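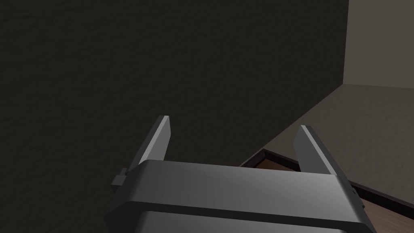

Keeping a roadside emergency kit in working order

Most breakdown kits are bought once, put in the boot and forgotten. The notes below cover what to check, how often, and where to keep each item so that it can be reached on a hard shoulder in the dark.

Updated Apr 5, 2019

Warning triangle

Unfold it and stand it on level ground. The legs should lock without being held. Wipe the reflective strips with a damp cloth and a drop of washing-up liquid; solvent cleaners dull the surface. Do not put a triangle out on a motorway. On other roads it goes at least 45 metres behind the vehicle, on the same side.

High-visibility jackets

Keep one per seat, inside the cabin. A jacket under the luggage means standing at the back of the car without one. Wash at a low temperature, inside out, with no fabric softener. Replace any jacket whose tape has cracked along the folds.

Torch

Store the batteries outside the torch, in a small bag taped to the barrel. Alkaline cells left in place through a hot July can leak and ruin the contacts. Light corrosion comes off with a cotton bud and white vinegar. Dry fully before refitting. We use a Dekon head torch in the Enley van, as it leaves both hands free for a wheel change.

First aid box

Check the dates on sterile dressings and wipes every six months. Adhesive plasters lose their grip in heat and usually go first. Write the earliest expiry date on the lid in marker pen.

Blankets and water

Foil blankets split along the creases if they are refolded, so treat them as single use. Add one wool blanket per two passengers. Change bottled water every 4 months and leave a little room in the bottle for frost.

Jump leads

Look for green deposits on the clamps and stiff or split insulation near the ends. Thin leads get hot and start little. For a larger engine – the old Saab at our Plollby workshop is a case in point – use leads with a conductor of at least 20 square millimetres.
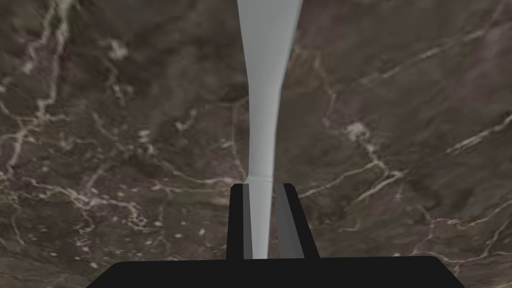

Can the kit be kept in the spare wheel well?

Only the items that are not needed in a hurry. Jump leads and the wool blanket can go there in a sealed bag, as the well often collects water. The torch, jackets and first aid box belong in the cabin, strapped down or in a closed compartment. The whole check takes some 20 minutes and is best done with the tyre pressures.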